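Bin picking notebook, Plirnari team
12 November 2023

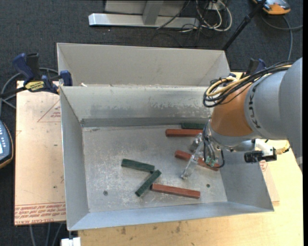 Front bin, 6 blocks, 3 green 3 red. Arm in over the right wall.

Goal for this session: get one clean scripted run through the front bin and log every pick. No learning, no fancy planner, just top-down grasps from the detector output. If it won't do that by the club demo in April we have bigger problems.

Setup as of now
- both bins front to back on the table, clamped at the rims where they meet, one clamp each side. Do not take the clamps off without redoing the bin corners in the config. Last week's offsets are garbage for exactly this reason
- papered acrylic left where it is, under the left clamp. Don't peel it
- pendant on the left, in reach. Somebody holds it the whole time the arm is enabled, that's the lab rule and also the rule from the Kosard people who let us use the room
- speed override 20 percent. Leave it there

Calibration
Redid hand-eye from scratch. First attempt was bad, board was flexing because I taped it to cardboard. Second attempt ok. Touched off both holes in the bin floor (lower left, lower right) as a sanity check since they're easy to find in the image and they don't move. Left hole good. Right hole off by 3 mm toward the near wall. Could be lens, could be bin floor not flat. Leaving it, will look at it again with the new board.

Detector
Color threshold is fine for red on bare metal. Green is worse than I thought, the greens are dark and the far wall has those dark gray streaks plus the band along the bottom edge, so a green block lying close to that wall gets merged with the band. Got a blob twice as tall as it should be and the grasp center landed on the wall. Caught it in dry run, no contact.

Tried:
1. raising the saturation floor. Helps with the band, loses the shadowed end of the block
2. masking a strip along the far wall. Works but then we can never pick there, kind of defeats the point
3. subtracting an empty bin picture. Best so far. Needs the lights exactly the same, and needs the bins not to move (see clamps)

Going with 3 for now. Background image is saved as empty_539 in the shared folder, dont overwrite it.

Second problem is touching blocks. Two greens almost end to end at an angle come out as one bent shape and the fitted rectangle is nonsense. Zieliński's notes say split on convexity, which I coded up, about forty lines, not pretty. Splits the bent pair correctly in the saved frames. Does not split two that are side by side and parallel. Pushing that to next time.

Also, when the finger is over the bin the clear part doesn't block much but the wires hanging next to it do. Block under there gets cut into two pieces and counted twice. Need to grab the detection frame with the arm parked clear of the bin, not wherever it stopped. Obvious in hindsight. Added a park pose before every capture, costs us a little cycle time, whatever.

Runs
Run 1 - stopped by me. Approach height was from the old config.
Run 2 - picked red, picked red, missed green. Gripper closed on nothing, script carried on and "placed" nothing in the rear bin. Need a width check after close.
Run 3 - with width check. All reds out, two greens out, last green against the wall skipped as unreachable. Correct behavior I think, finger would have hit the far wall.
Stopped there. Error 1981 popped up in our own log a few times, thats just the camera timeout code we made up, restarting the node clears it.

Cables
The bundle on top of the wrist needs watching. With the wrist turned past the limit we set, the loop tightens. Limit stays in software, and I put a note in the script header too. Whoever adds new grasp angles, check the loop by hand at low speed first. The thin wires down the side of the gripper should get a proper tie. There's sleeving in the Urkgate box, second shelf.

Todo
- right hole error, redo with stiff board
- parallel touching blocks
- nudge move for blocks against a wall (push away with finger, then re-detect). Ask before trying on the real arm, do it in sim first
- sleeve the gripper wires
- write up the width check for the team wiki, everyone keeps asking
- wipe out the rear bin before using it as a source bin, theres a scrap of white something at the left end that the detector may like
- retake background image if ANYTHING gets bumped

Left powered down, brakes on, pendant back on its hook. Code is pushed to the plirnari branch, not merged.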